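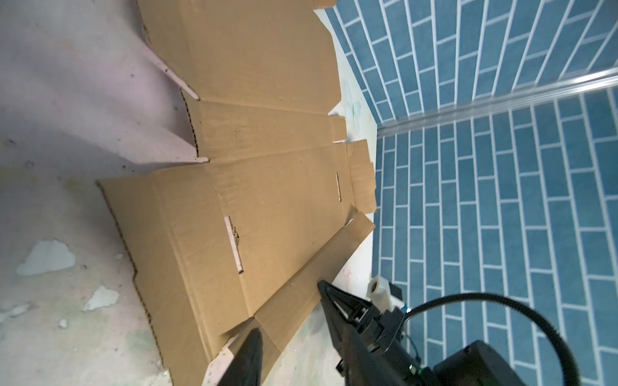 2021-12-07, box folding talk, notes to self

Start with the box, skip the bio (Manolis is introducing me anyway). Say hi, thank Fandeo for the room, go.

First thing to ask: who here has broken down a shipping box this week? Wait for hands. OK, now who could write down exactly how they did it? That usually gets a laugh, and it's my whole reason for teaching by demo. My hands know the fold and I can't put it into words.

**How we collect**

- Two ways in: I hold the gripper and move it myself, or I drive it from the desk with the remote handles. By hand is faster, and you feel the cardboard push back. From the desk you get cleaner motion but you feel nothing — I crushed a lot of flaps that first week!
- 415 demos so far, 80 of them by remote.
- Mention that Kaj Steinarsdóttir did most of the remote ones. She's way more patient than me.

**What I got wrong**

- I was too smooth. Every grab landed the first time, so the policy never saw a miss and had no clue what to do after one. Now we fumble on purpose and then fix it.
- Long flaps are the worst. Grab near the end and the panel bends, grab near the crease and the whole sheet slides. Slow down here, people always ask about it.
- We started on Prerano boxes only. Then we tried a Cevitz one with different slots and it was like starting over (sigh).

Drink some water.

**Where it's going**

Next 200 demos in January, mixed boxes, different floors. Manolis wants tape in there too. I don't, but he can make his case in the Q&A.

If I'm running long, drop the Cevitz story and go straight to questions.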